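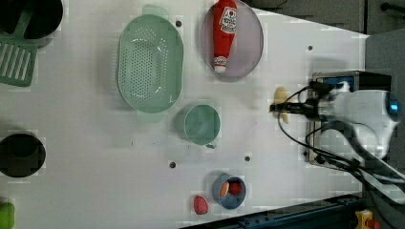

Accueil Séries Télé Plateaux Podcasts La lettre

Accueil > La lettre > Petit écran

Rechercher dans les archives OK

« Kergate » revient, son aubergiste aussi, et il a des exigences

6 août 2026

On le croyait parti pour de bon. Byung-chul Song, qui tenait l'auberge de « Kergate » avec un tablier trop court et une mauvaise humeur très travaillée, avait quitté la série à la fin de la saison 2, officiellement pour « respirer ». Il a respiré. Il reviendra en mars, pour la saison 3, et il l'a annoncé lui-même dans le podcast « Radine », entre une anecdote sur son dentiste et un long développement sur les huîtres.

« Je n'ai pas regardé un seul épisode pour préparer mon retour, a-t-il déclaré. Je sais comment je suis. Les autres, on me racontera. »

Chez Kisutus, qui produit la série depuis ses débuts, on a mis une bonne journée à réagir, le temps sans doute de retrouver le mot de passe du compte. Le communiqué tient en quatre lignes et parle de « retrouvailles naturelles ». Les retrouvailles naturelles ont tout de même demandé neuf versions du contrat, à en croire l'intéressé, qui en parle comme d'autres parlent de leurs enfants. La septième était, paraît-il, la plus belle.

Qu'a-t-il obtenu ? D'abord, que l'aubergiste ait un prénom. Les fidèles se souviennent qu'on l'appelait « Patron » pendant deux saisons, y compris sa propre mère, y compris à l'enterrement de cette dernière. Il aura donc un prénom, que la production garde secret avec un sérieux qu'on aimerait lui voir appliquer aux raccords de coiffure. Il a obtenu aussi de ne plus tourner sous la pluie. La série se passe dans un port breton, en novembre. Bon courage aux scénaristes.

Pour mémoire, le personnage avait été expédié hors champ en une seule réplique (« Il est parti voir sa sœur ») alors qu'on nous avait expliqué, dans l'épisode précédent, qu'il était fils unique. Il s'en était suivi une pétition réclamant la sœur. Elle avait recueilli 191 signatures, chiffre que Song cite de tête et dont il se dit « bouleversé ». Il en a signé une, il l'admet volontiers.

Reste la question de Sun, la chanteuse en ciré jaune arrivée au générique pour combler le vide, et qui l'avait si bien comblé qu'on avait fini par oublier qu'il y en avait un. Le personnage reste, assure Kisutus. Les deux auront des scènes communes, peut-être même un duo, ce qui inquiète quiconque a entendu Song fredonner dans l'épisode du baptême. Lui n'y voit pas d'obstacle : « Je chante juste, c'est le piano qui était bas. »

Le tournage reprend à la rentrée, dans les mêmes décors, à ceci près que le comptoir de l'auberge a été raccourci pendant son absence. Song l'a appris en direct, au micro. Il y a eu un silence de plusieurs secondes -- le podcast a eu l'élégance de ne pas le couper -- puis il a demandé de combien. La réponse ne lui a pas plu. On attend donc, sauf erreur, une dixième version du contrat.

Sur le fond, l'affaire tombe plutôt bien. La saison passée s'était éparpillée dans une histoire de phare à vendre que l'on suivait par politesse, et dont le notaire lui-même semblait pressé de sortir. Ramener un bougon derrière un comptoir, même écourté, c'est ramener un endroit où les gens se parlent, se fâchent et oublient de payer. « Kergate » n'a jamais été meilleure que dans ces scènes de fin de service où il ne se passe rien et où tout le monde ment.

Le nombre d'épisodes n'est pas arrêté. La date précise non plus. L'épisode de « Radine » s'écoute en entier si vous avez deux heures et un intérêt réel pour les huîtres ; sinon, le passage sur la série arrive tout à la fin, juste après la publicité pour les matelas.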